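Last updated: September

Unit 4 handout: Storing parts between stations

Parts waiting for the next station need a fixed place. Flat parts go in one layer on an open shelf, or on edge in a bin with cardboard between them. Round housings stand upright, hub side up – never stacked. Polished metal shows every scratch, so wipe the surface first. 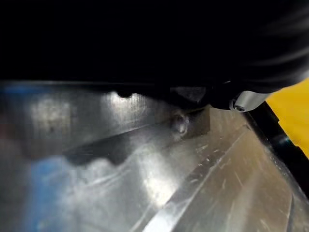
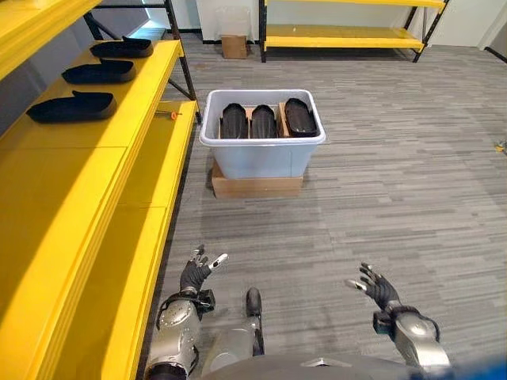
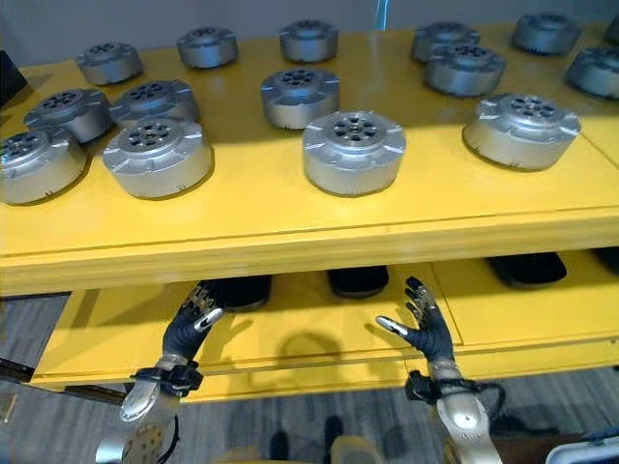 For the exercise, plan shelf space for 200 soles and 700 housings at the Trallilov line. State how many shelves you would use and where the bins go. Bring your sketch to the lab.

Contact: Flarkitz Technical Program | Back to top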